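# Club log: gripper handles, version 2

Sunday session again, and the first where both handheld grippers ran from start to finish. For anyone new to this blog, I'm in a student robotics club that meets in a unit on Clevley Road, and our project this year is Kikik, a tabletop arm that's supposed to learn simple sorting from demonstrations. We do the demonstrations ourselves with the handhelds. The arm comes later.

Version 1 of the handle logged position from wheel encoders and drifted badly. After ten minutes of use, the recorded tip was off by 40 mm, and you could see it in playback as a slow lean to one side. Version 2 drops the encoders and takes pose from the camera video. It needs decent light and something in view worth tracking, and it dislikes blank walls. Amirhossein Vahidi wrote the new logger over two weekends and it's shorter than the old one.

The other change is the finger opening. We used to estimate it from the servo, which told us what we'd asked for and nothing about what we got. Now it's measured from the video as well. The calibration routine is dull: close fully, open fully, hold, repeat. I did it twice because I forgot to save the first run. 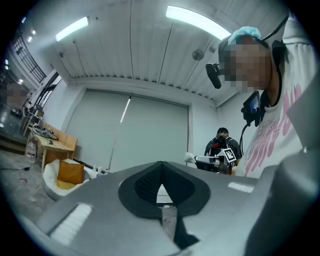
*Sunday at the unit, as the gripper sees it. The square marker is on the other handheld.*

We finished with 363 recorded demonstrations. Of those, 50 failed the automatic check, mostly because tracking was lost when someone turned too fast. I went through the failures by hand and the check was right about nearly all of them. The few it got wrong had a short dropout at the end, after the object was already down, so I've changed the rule to ignore gaps once the fingers have opened for the last time.

Clock sync is still the weak point. Each handheld stamps its own data, and the two clocks slide apart over a session. For single-hand tasks it doesn't matter. For anything with a handover it does – the receiving gripper appears to close before the object gets there. The current fix is a hard tap of one gripper against the other at the start and end of each batch, then lining up the spikes in the motion data. Crude, but it works to within a video frame or so. Rahimi, the club's build server, now does the alignment overnight and writes a plot for each batch.

Still to do:

- strain relief on the handle cables
- a louder beep for "recording started"
- merge the finger calibration into the Watgate branch
- train on the one-hand set before touching the handovers

The training run goes first if the server is free. If it isn't, I'll be soldering.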